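Surface covering for bench enclosures, listed under Endar in the Prunau workshop catalogue. Sold by the roll, width 100 cm.

- **Floor:** off-white ground, botanical print of thin branches, teal leaves and small reddish flowers.
- **Walls:** pale, speckled, with or without the red medallion motif.
- **Item no.:** 2,922 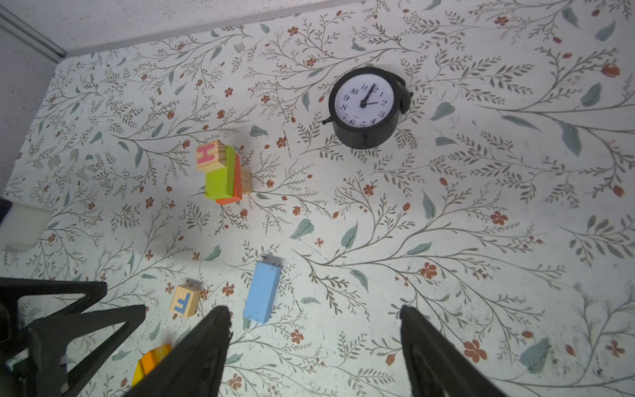
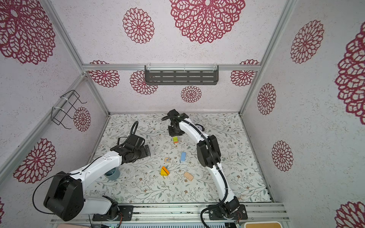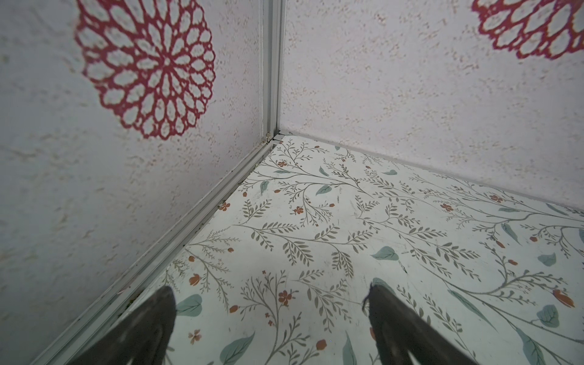
## Fitting

Cut 28 mm oversize on each edge and trim in place. Vacuum the rail grooves first. Roll weight is about 165 g per square metre. Trade orders: Friederike Ostermann.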